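Notes for the teleop talk, Skedham meetup, September
(my own copy, slides run off the laptop, clicker is in the side pocket)

Slide 1. Hello

Say hi, say my name, thank Guoqing for the room and the projector. Then straight in, because last time I burned four minutes on the history of the company and I could feel people reaching for the snacks.

Opening line: "I spend my workday pretending to be a robot, and today I want to tell you how to get good at it."

Quick show of hands. Who has moved an arm by hand? Who has driven one from a controller? Anybody who's done both, I'm going to pick on you later (nicely!).

Slide 2. Two ways to show a robot a task

By hand: you grab the arm, the motors go soft, and you walk it through the job. Great for learning the feel of the thing. Bad because your own arms and shoulders are all over the camera footage, and because a heavy arm makes you lazy by lunchtime.

By remote: you sit a few feet back with the leader arm or the controller, and the robot copies you. Cleaner footage, slower to learn. You lose your sense of touch and for the first week you'll squash everything. I certainly did. Tell the Rathjen yogurt story here if the room is warm, skip it if not.

We started on Flekent with hand guiding only and moved to remote after the first 238 demos. Pause here, somebody always asks why we didn't keep those. We did keep them, we just train on them separately.

Slide 3. What the wrist camera gets

Let this one sit on screen for a few seconds before talking. People lean in, let them.

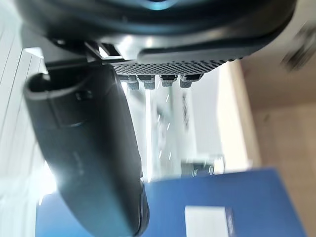 Slide 4. Drive from the robot's eyes

OK so the point of the last slide. Look how much of that view is gripper! The housing takes the whole top, the finger comes down right through the middle, and the blue box has to make do with the lower right. The label on it is a blur. If you're standing in the room you know exactly where that box is, and you forget that the wrist camera is getting a much stingier version.

So my number one habit, and I nag everyone about it: keep the wrist feed open next to you and glance at it all the time. If I'm making a decision based on something only I can see, the robot has no chance of learning it from me. Come in a little slower, turn the wrist a touch, get the object into the open part of the view, then close.

Benedikt Weidemann is stricter than I am and hangs a sheet between himself and the table, so all he has is the feeds. I tried it for a day and got a headache, but his demos are lovely. Your call.

Also mention glare. There's a pale haze down one side of that finger. A window or a lamp behind the work can do that, so check your lights before you record, and then leave them alone for the session.

Slide 5. How a good demo feels

Boring, mostly. Smooth reach, small pause, grasp, lift, place, back off. I count the pause in my head. If you fumble, fine, recover the way you'd want the robot to recover and keep going. Please don't stop and restart every time something slips, a clean recovery is worth gold to us.

What I do throw out: demos where I sneezed, demos where I was chatting, anything where I changed my mind halfway about which object to go for.

(Drink some water. You always forget.)

Slide 6. Numbers, quickly

We finished the Wotivitz set at 2064 demos. The target was 2000 and I overshot since I'd lost track of the tally sheet, which gets a laugh usually. Don't read the whole table out loud, just point at the bottom row.

If someone asks how many THEY need: I don't know their task! Start small, train, watch where it fails, then record more of exactly that.

Slide 7. Hands on

Two people at a time on the leader arm, Guoqing minds the stop button. Remind them to take off bracelets and big rings. Task is pick up the sponge, put it in the tray. It looks silly and everybody loves it.

Leave slide 7 up during questions, my email's on it. Room has to be cleared by 8:30 pm, and the leader arm goes back in the gray case, cable first.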